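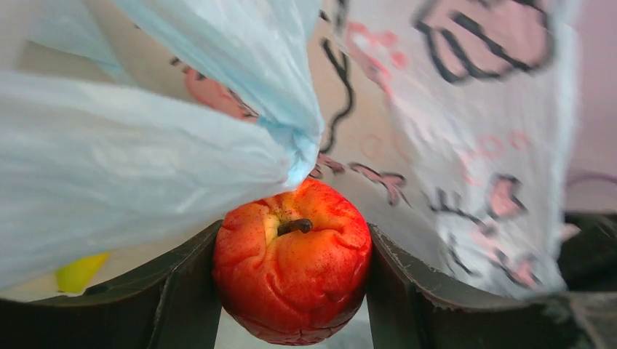 Anselmo Frota reckons a wrinkled apple is a sweeter apple, and that we all throw ours out too soon. I'm not convinced. The page is meant to be about keeping fruit in bags, a habit half of Tudlow swears by, and I've yet to see it do much for anybody's apples.

A red one, puckered all over the lower part, with thin bluish plastic bunched up over the stem. The colour is still good, I'll give it that. I'd stew it. Anselmo would have it with cheese.

More from the fruit bowl in June, if I can be bothered.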